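How to get a black wash done without everything coming out gray

Quick one, typing this between loads. Got asked again how my work blacks stay black so here it all is in one place. 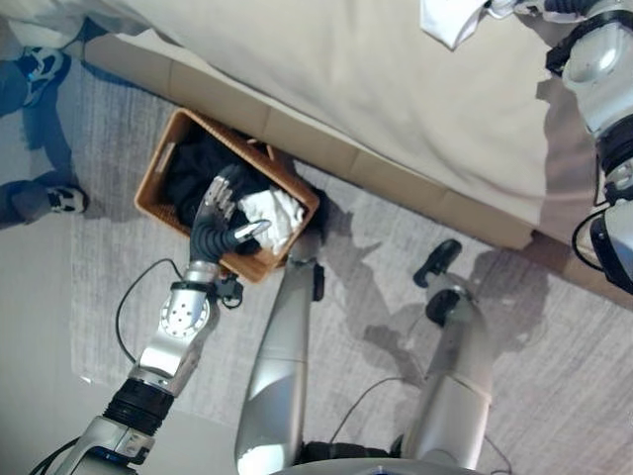
Mostly blacks, one white in the basket. Sort before you wash.

What you need
Cold water detergent (liquid, not powder)
White vinegar, the cheap kind
A mesh bag for anything with straps
A drying rack or a line in the shade

Step 1. Sort
Blacks and very dark navy together. Whites out. Grays out too if they're light. Towels never go in with blacks, the lint is unbelievable and you will be picking it off till March. Check pockets. Tissues are the enemy — one tissue and you're doing the whole load twice.

Step 2. Turn it all inside out
Yes all of it. Socks as well if you can stand it. The rubbing in the drum is what takes the color off, so let it rub the side no one sees. Zip the zippers, leave shirt buttons undone.

Step 3. New stuff goes alone
First two washes for anything new and dark, on its own or with old blacks you don't care about. Want to know if it bleeds? Wet a corner of the hem, press with a white paper towel. Color on the towel = wash it alone again.

Step 4. Load
Not too full. Hand should fit on top of the clothes with the drum loaded. Overstuffed means the detergent never rinses off and you get those chalky streaks people think is fading. It's not fading, it's soap. Rinse again and look.

Step 5. Wash
Cold, short cycle, low spin. Mine is 475 rpm on the delicate setting, yours will have it's own number, pick the low one. Use a bit less detergent than the cap says. Half a cup of vinegar in the softener slot, no softener. Never vinegar with bleach. Not in the same load, not ever.

Step 6. Get it out fast
Don't let it sit. Creases set in and then you iron, and ironing black cotton gives you shiny patches. If you have to iron, inside out, with a cloth over.

Step 7. Dry
Rack, indoors or in the shade, still inside out. Direct sun is terrible for black. Dryer only if your stuck, low heat, take it out slightly damp.

If a white went in by mistake
Do not dry it. Drying sets the dye. Straight into a bucket of cold water with oxygen bleach (check the label first, no wool or silk), leave it 8 hours, wash again by itself. Worked on a shirt of mine after one soak. Bronwyn Tamihana needed three goes on a pillowcase and it's still a little bit blue.

Will add the bit about wool sweaters when I get time — different rules, don't use this for those.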